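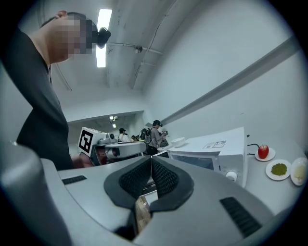 The acorns at Imville start coming down in April and by June you can't ride a bike along the river road. They go off under car tyres like caps. Council sweeps them into the gutter, the gutter blocks, the street floods, everyone writes to the paper. Same every year.

Meirion Pumphrey has been eating them for 27 of those years.

He picks me up a bit after seven in the morning, buckets in the back, no coffee. I was told there would be coffee. We park at the top of the avenue where the old English oaks are, 31 of them, planted by some homesick bank manager with big ideas about Imville. Pumphrey is already out of the ute and on his knees.

"Brown ones. Shiny. No hat," he says. The hat is the cap - if it's stuck on tight the nut dropped early and there's a fair chance something's wrong inside. Holes are out. Anything light is out. He rolls each one between finger and thumb and chucks the duds over his shoulder without looking, and one gets me in the ear.

First thing to know about acorns: you can't just eat them. People try. They're full of tannin, which makes your mouth feel like you've licked a wool jumper, and enough of it will make you properly crook. Raw ones are bad for horses and cattle too, so don't go tipping your rejects over a fence. All of it has to be washed out before there's anything worth having. Leaching, the word is. Takes days. Most of the work is waiting.

Second thing: weevils. Small fat white grubs, one to a nut usually, and they chew their way out through a neat round hole. Tip your haul in a bucket of water and the bad ones mostly float. Mostly. Pumphrey does the float test twice and still finds a few when he shells. The chooks get those.

So we've got three buckets by nine and my knees are gone. Back to the house.

Shelling is the bit that puts people off. Fresh acorns have a bendy leathery shell that won't crack, it just dents. Dried ones crack beautifully. He spreads them on old flyscreens in the shed for a couple of weeks, turns them when he remembers, then goes at them with a hammer and a block with a dip in it. Annelies Ammann, who runs the autumn walks with him, uses a hand-cranked cracker made by Wieser, which is a two-person outfit in a shed at Murkora and has a waiting list. She reckons it's four times as fast. He reckons it squashes them. They have obviously had this conversation before and I go outside for a while.

When I come back they're onto skins. There's a thin papery brown layer under the shell, called the testa, and it's bitter. Rub it off when the nuts are dry. Some varieties let go of it easy, English oak not so much, there's a crease it hides in. Don't lose sleep.

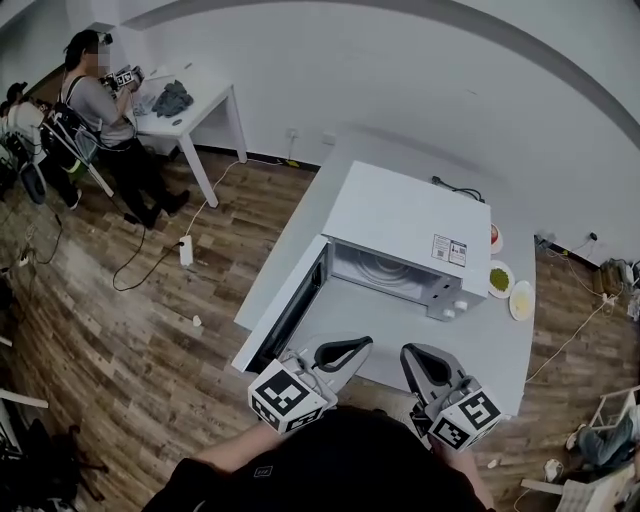 Three small plates beside the open microwave, with peas on the middle one.

Then the washing, and here the two of them split again.

Cold leaching is Ammann's way. Grind the dry nuts to a coarse meal, put it in a big jar, one part meal to three parts water, shake, fridge. Next day the water's gone the colour of strong tea. Pour off slowly, top up, shake, back in. Do that every day untill a pinch of meal tastes of nothing much. A week for sweet ones, up to 18 days for the avenue trees in a bad year. Slow, but the starch stays put and the flour holds together in a dough.

Hot leaching is his. Chop, boil, drain, boil again with fresh water that's already hot. All done in an afternoon. You lose the starch and you cook the thing, so it won't bind, but it's good in stews or anywhere you'd use ground nuts. Smells like wet cardboard for the first hour. His kitchen windows are open in June. Ammann kept her coat on.

Don't pour the tea on seedlings by the way. Some people keep it for dyeing, and with a bit of rust in it you get a really nice grey on wool. Lorenz Rüegg, who came on the walk last year for the food and left with two jars of brown water, has since done a whole blanket.

Drying the meal after a cold leach: squeeze it in a cloth, harder than you think, then crumble it onto trays. Oven at its lowest with the door ajar, or a dehydrator. Stir it. It clumps, the clumps go mouldy in the middle, and you won't know until you open the jar in August. Once it's bone dry grind it again, fine this time. Keep it in the freezer, there's a lot of fat in acorns and it turns.

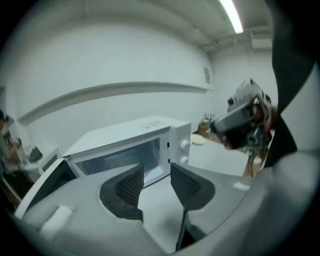 What does it taste like? Bit like chestnut, bit like malt, something of a wholemeal biscuit about it. Dark too - a pancake comes out the colour of a saddle. There's no gluten so a straight acorn loaf is a brick. Gebhard Frei at the Gandero bakery does one on the quiet through winter, 128 grams of acorn flour to a big white loaf, and he told me anything more and the crumb starts falling to bits. Honey in it. Toasts very well. Gone by ten most mornings, and he won't take orders so don't ring.

Ammann's recipe is easier. Half acorn, half plain flour, an egg, enough milk, pinch of salt. Fry in butter. She made a stack while we talked and we ate them standing up with quince jelly, and I finally got my coffee.

A few rules if you're going out. Know your tree. Oaks are simple enough but horse chestnuts get planted in the same parks and those are poisonous, shiny brown nut, no point on the end, spiky case. Ask before you pick on anyone's land. Stay off sprayed verges. Roy Lambert at the Murkora end puts a sign on his gate when he's been round with the weedkiller, most people don't bother. And if you have a tree nut allergy leave acorns alone, same goes for anyone you're feeding.

Start with one bucket. It looks like nothing and it'll still be in your kitchen a fortnight later.

The walks run through to the end of June, weather permiting, leaving from the top of the avenue. Bring a bucket and something to kneel on. Pumphrey says he'll bring coffee next time.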